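Fui a um dia aberto de robótica e voltei com opiniões sobre cestos

A Flasthorpe abriu as portas numa terça-feira, 29/05/2018, e eu meti meio dia de férias para ir. Há quem as gaste na praia.

O convite veio do Callum Ellwood, que trabalhou comigo em Wendby e desde novembro anda a ensinar braços mecânicos a arrumar coisas. Prometia "uma tarde de manipulação em ambiente doméstico". O ambiente doméstico era uma mesa cinzenta com um cesto em cima. Já vivi em casas com menos.

Chegámos uns 20 à receção, deram-nos um autocolante com o nome (o meu dizia "Primemberg", que é a firma, mas respondi por isso o resto da tarde) e passámos por uma apresentação de 70 diapositivos. A Borghild Blomqvist leu-os todos. Fiquei a saber que dobrar uma toalha é um problema em aberto, coisa que a minha mãe me diz desde a adolescência.

Depois, finalmente, os robôs. O tema era tirar e pôr objetos pequenos numa caixa de plástico translúcido, dentro de um cesto cheio de ranhuras. Parece pouco. O Callum explicou-me que o plástico translúcido é das piores coisas que se pode mostrar a uma câmara: o fundo vê-se através das paredes, as paredes quase não se veem, e o programa fica a olhar para aquilo como eu para o IRS. O cesto, com tanto buraco, também não ajuda ninguém a perceber onde acaba uma coisa e começa a outra.

O público, esse, comportou-se como num torneio de ténis. Silêncio enquanto o braço descia, suspiro coletivo quando subia. Um senhor ao meu lado, Murray Ngata, dava-lhe indicações em voz baixa: "mais à esquerda, filho, mais à esquerda". O braço não ligou nenhuma, e o Murray levou a mal.

Perguntei quando é que podia ter um em casa para esvaziar a máquina da loiça. A Borghild disse que era uma excelente pergunta e foi falar com outra pessoa.

Ainda comi 2 pastéis de nata e trouxe uma caneta que não escreve. As fotografias são do posto do cesto, onde passei mais tempo do que gostaria de admitir.
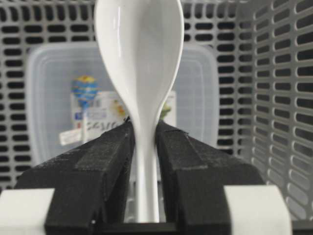
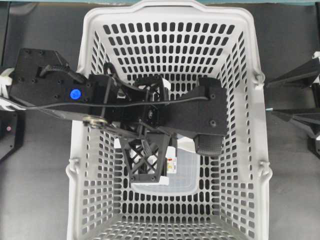
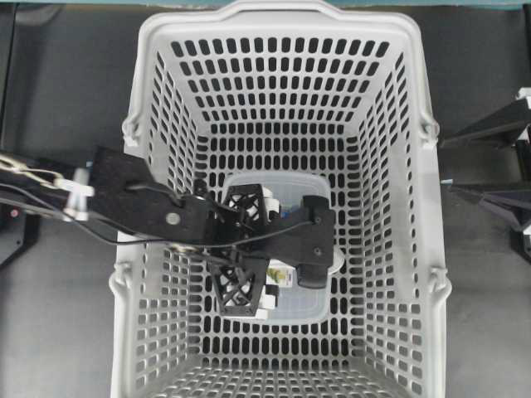 Dia aberto da Flasthorpe: a garra e o cesto das ranhuras. Na primeira, a colher branca.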